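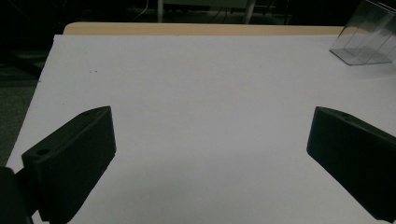
Letura working group: minutes, 15 December 2024

Present: Umut Ateş (chair), Nevzat Canpolat (minutes), two from Tapsell on the line, one of them audible.

1. Minutes of the October meeting
Agreed, after the word "triumph" was struck from item 4.

2. Hand-held gripper recordings
NC reported 3935 recordings made by hand, of which 2185 survived checking. Most of the rest were dropped because the tracking lost its place for part of the motion. Tapsell asked whether plain white paper over the table made this worse, as it gives the tracker so little to hold on to. NC said this had been raised in October, by NC.

3. Result
The policy trained on the full set managed 158 of 200 trials. Leaving out every recording in which the person paused with the fingers open brought it to 171. UA called this encouraging. NC called it 13 trials, and would like it repeated before anyone makes a slide.

4. Lighting
Long discussion. Tapsell prefer bright and even; UA wants dim sessions kept in, on the grounds that Bremar's building is dim. Settled on keeping both and labelling them properly this time - the last labels were "dark" and "dark 2".

5. Clear plastic boxes
Still hard. A further 55 recordings to be made with the box near the far end of the table before the method is changed again.

Actions
NC: repeat the trials in item 3.
UA: relabel the dim sessions.
Tapsell: find a microphone.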